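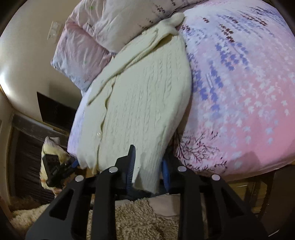
图1 手持夹爪与床上的米白色绞花毛衣,左右两指靠在毛衣下缘

从示教画面到抓取点:手持夹爪叠衣数据的感知与筛选程序
课程项目报告

一、写在前面

选这个题目的时候,我们组其实想得很简单:既然叠衣服的策略网络别人已经做过不少,我们拿来训练一下,再换几件自己的衣服试试,一个学期应该绰绰有余。结果前三周几乎都花在了看数据上。指导我们的Eilidh Sutherland老师第一次来听汇报,听完只问了一句:“你们知道每一段里手指是在哪一帧碰到布的吗?”我们三个人面面相觑,于是题目就从“叠衣服”慢慢挪到了“找接触点”,一直做到现在。回头想想,真的很感谢她那天下午的这一问。

程序的名字叫Drorel,没有什么特别的含义,是仓库建好那天晚上随手起的,后来大家叫顺口了,也就舍不得改了。

二、数据

全部示教共447段,内容都是在床上拎起、摊平或折叠一件衣物。我们按衣物分组来划分训练集和测试集,同一件衣服不会同时出现在两边。这一点一开始没有注意,第一版是随机划分的,验证曲线漂亮得让人高兴了整整两天,后来重新划分,数字一下子就老实了。

人工检查之后保留269段。去掉的主要有三种情况:位姿跟踪中途丢失;手指张开宽度的读数与画面对不上;还有一些片段从头到尾都没有碰到布料。

三、方法

整个流程分成两步。第一步是分割,把画面里的夹爪、目标衣物和背景分开。夹爪相对相机的位置基本固定,我们就用一张手工画的掩膜打底,只让网络去学手指附近那一小块会变化的区域。图1里左侧手指的内缘有一排蓝色小齿,右侧是一块弯曲的蓝色垫面,蓝色和黑色的臂身分得很开,用颜色阈值就能得到不错的初始轮廓,省了我们不少标注的力气。

麻烦的是布和布之间。毛衣旁边就是粉色的印花被子,被面上有叶子和细枝的图案,网络很喜欢把这些线条当成褶皱的边缘。毛衣自己的绞花又是一道一道的竖纹,边缘检测一跑,满屏都是线。Senga Baird同学提议先做一次较强的平滑,再在低分辨率上求衣物的外轮廓,最后回到原分辨率只修正靠近指尖的部分。这个办法听起来有点土,但是我们试过的几种做法里最稳的一个,最终版本用的就是它。

第二步是判断接触。我们取指尖周围的小窗口,连同前后几帧的张开宽度一起送进一个很小的时序网络,输出“未接触”“接触”“夹持”三类。单看一帧是很难分清后两类的,手指压着布和手指夹着布,有时候长得几乎一样,所以张开宽度这个信号非常重要,去掉以后后两类就混成一团了。窗口长度试了几个值,最后定在18帧,再长的话,快速动作的起点会被抹平。

四、训练与调试中的几件事

训练在实验室的Trondurholm服务器上进行,每次跑500轮。说来惭愧,有一个星期损失怎么也降不下去,我们换了优化器,改了学习率,连网络层数都动过,最后发现是图像时间戳和宽度时间戳差了固定的一小段延迟。对齐之后,同样的配置第二天早上就收敛了。从那以后,Drorel在读入每段数据时都会先画一张对齐检查图,不看这张图不许开训,算是我们组的规矩。

可视化工具也值得多写两句。它把预测的抓取点、衣物轮廓和三类概率叠在原图上,可以一帧一帧地拖着看。本来只是调试用的小脚本,后来隔壁Hudedberg小组也借去用了,还帮我们修好了一个内存泄漏,在此一并致谢!

五、目前的不足

浅色衣物放在浅色床单上时,轮廓仍然容易往外溢,米白色的毛衣配淡紫白的床单就属于比较难的一类。另外,抓取点目前只在图像平面上给出,没有深度,真正接到机械臂的规划模块上还需要一次投影,这部分接口已经写好,测试还很不充分。

下一步打算把接触判断的结果反过来用于切分示教,让每一段都从第一次接触之前的固定位置开始。代码和对齐检查脚本放在课程仓库的Ó Néill分支里,环境说明在同一目录下,安装遇到问题的同学可以星期二下午到实验室来找我们。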